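Session 4: Promises, and what happens when we break them

Notes to go with the talk. Typed up quickly so forgive the gaps. Khrystyna Zakharchenko has the reading pack if you missed it (pages 2 and onwards, skip the preface, it's dull).

Where we got to last time: lying. Most of the room thought a lie is bad mainly because of what it does to the person lied to. Tymofii Bilyk disagreed, said it's bad even if never found out. Keep that in mind, comes back today.

Starting question

What do you actually do when you say "I promise"? Before you say it, you're free to go to the cinema on Saturday or stay in. After, you're not, or not in the same way. Nothing in the world has changed except some words. Odd when you think about it.

Three answers people give. Rough versions only.

Expectation view. A promise makes someone count on you. Break it and you let them down, they've made plans, turned other things down. The wrong is in the harm. Simple, fits most everyday cases.

Trouble: suppose the other person never believed you. Your brother has heard you promise to pay him back so often he's stopped listening. No expectation, so no wrong? Most people say he's still owed the money AND the promise.

Practice view. Promising is like a game with rules, we all gain from having it. If you break a promise you're using the rules while cheating on everyone else who keeps them.

Trouble: makes it sound as if the person let down is the whole public. But when you forget to drive Eun-seong to the hospital it's Eun-seong who gets to be angry. Everyone else can tut.

Authority view. When I promise, I hand you a say over what I do. That's why you can let me off and a stranger can't. I think this one is closest. Not much help on how I come to be able to hand it over, mind.

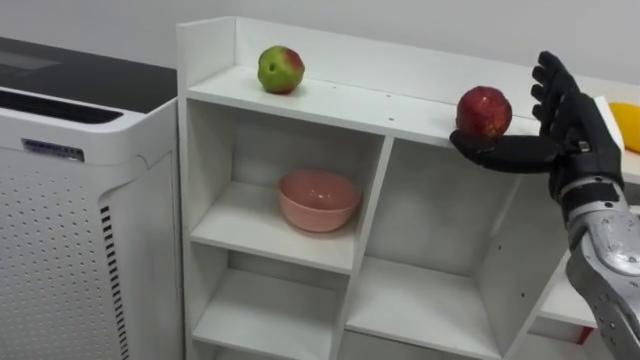

Jocelyn Agbayani's point from the discussion, worth writing down: letting someone off isn't the same as not minding. You can release a friend from a promise and still be hurt that they asked. So the hurt and the obligaton come apart. Good test for the expectation view, try it.

The Workneh case

Two partners in a small bakery, Workneh. One is dying and asks the other never to sell the name. The other promises, nobody else present. Years later a chain called Clukberg offers a lot of money, and the surviving partner's own family badly need it.

Who is harmed if she sells? Not the dead man, or not obviously. No one else knows, so trust in promising is not damaged. And he can't release her, because he's dead.

Things said in the room, in no order:

- she should ask what he would say now, if he could see the family
- that's cheating, you'd always find he agrees with you
- a promise "never" was too much to ask in the first place
- she could have said so at the time. She didn't
- needs can outweigh a promise without wiping it out, so she might sell and still owe something. An apology? To who?

The last one matters. Something can be the right thing to do and still leave a debt behind. Underline it.

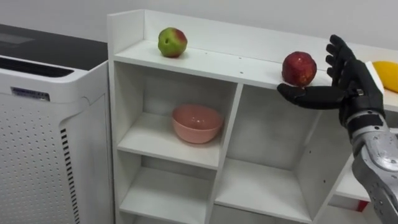 Promises that don't bind

Quick list, argue with it.

Forced ones. Knife at your throat. Nearly everyone says no.

Tricked ones. You promised to lend Tymofii Lysenko 2000 for an operation, there is no operation. No again. But what if he needed it for something just as serious and was too ashamed to say? Less sure.

Promises to do wrong. If I promise to help you hurt someone I shouldn't do it. Does the promise count for a little bit, or for nothing at all? I say nothing. Eun-seong Yoon says a little, and that's why people feel torn. We ran out of time on it.

Promises to yourself. Can you let yourself off? If you can, any time you like, what was the point. If you can't, who's stopping you. The authority view struggles here, be fair to the other two and say how they'd do.

For next week

Read the Kurkico extract, it's short. Write a page on ONE of these:

Is it worse to break a promise to a friend than to a stranger?

Should you ever make a promise you know you might not be able to keep? (Think of wedding vows, but use a different exmaple, everyone does weddings.)

Does a dead person have any claim on us?

Plain words please. Say what you think near the top, then the best thing somebody could say against it. Hand in at the start of the session or push it under the door.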